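Fokell Home & Garden Forum > Kitchen Table > Decluttering

Thread: Is one box per hobby actually doable?

clemtrev
Evening all. We're moving to a smaller place in March and my wife has laid down the law: every hobby gets one box. Not one cupboard, one box. She got it off the Lumov podcast and there's no arguing with it. I've got fishing, homebrew, a bit of leatherwork and the bread stuff, so in theory I'm allowed four boxes, and I reckon the homebrew alone would fill the bath.
Has anyone done this and stuck to it? And what did you do about things that belong to two hobbies? My big funnel is causing rows already.
Clem Trevaskis

AgustinaI
Oh I love this rule, I've lived by it for two years! You do have to be a bit brutal at the start, and I cried over some wool, but once it's done it's done and you stop buying things because there's nowhere for them to go. Mine are all plain plastic in turquoisey colours so they don't show the dust.

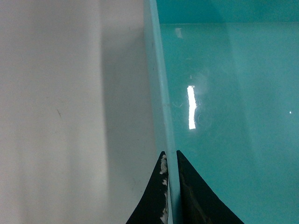
What helped me most was doing the dull hobbies first. I started with candle making, which I hadn't touched since my sister's wedding, and I'd got rid of nearly all of it before lunch. By the time I reached the sewing I was in the swing of it and a whole carrier bag of zips went to the school.
For the funnel, I'd say it lives with whichever hobby you did most recently. Bread, I'm guessing?

gus_k
Can I be the grump? I tried one box per hobby and it lasted eight weeks. The trouble is that some hobbies are bigger than others, that's just how they are. My friend's into origami, so he's laughing. I do model railways. I ended up with one box in the spare room that I was very proud of and the rest of it under the bed, behind the sofa and in my mum's loft.
If you ask me it's a rule made up by people who don't have any hobbies.

AgustinaI
Gus, under the bed is cheating and you know it!

gus_k
It's storage, Agustina.

Kha Lò
I'm somewhere in the middle. I sold 433 old comics on Plurkik last year and thought I'd miss them dreadfully, and I can remember maybe a dozen of the titles now. But I'd never do that with tools, because you always need the one you've just given away, usually the same evening.
Clem, my tip is to begin with the box with nothing in it. Put it on the table, clean it, and only put things in that you'd go out and buy again tomorrow. I used to do it the other way, taking things out of a full box, and everything had an excuse for staying.
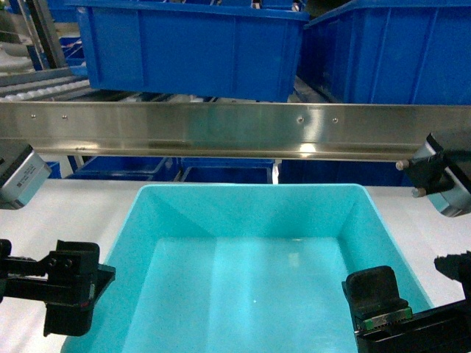
Empty box, ready to go.

I'd add that a box with sloping sides holds less than you think, so don't measure across the top and get excited like I did.

clemtrev
That's really useful Kha, ta. I had a go with the fishing tonight and got stuck on the reels. Would I buy them again tomorrow? One of them, yes. The other was my dad's and I wouldn't buy it again because it's rubbish, but it isn't going anywhere.

Ánh Sầm
Keep your dad's reel! Please don't let a podcast talk you out of it. I put sentimental bits on the windowsill where I can see them and they don't count towards anybody's box.
I do disagree with Agustina about getting everything to match, though. I bought a full set once and could never find a thing. Now it's blue crates for the stuff I hardly use and a paler one for whatever I'm in the middle of, and even my husband can manage that. Open racking too, if you've got a wall for it. With cupboards I forget what I own and buy it again (three glue guns, I'm ashamed to say). 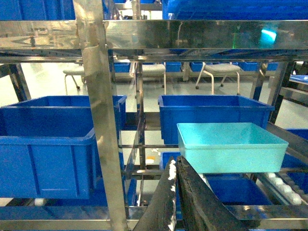

Blue crates on the steel racking, with the pale tray over on the right.

Our cat Hầu thinks any shelf at knee height is hers, so leave the bottom one free if you've got animals.

gus_k
Now racking I can get behind. How many boxes does the railway get if I call each station a separate hobby?

AgustinaI
One!!

Kha Lò
I'd allow him two, if the mum's loft gets emptied. She's been very patient by the sound of it.

clemtrev
Showed my wife this thread. She's with Agustina on the railway and Ánh on the reel. The funnel is now officially kitchen equipment, so it's off my allowance altogether, and I'm starting on the homebrew tomorrow. Does anyone near Truro want some demijohns?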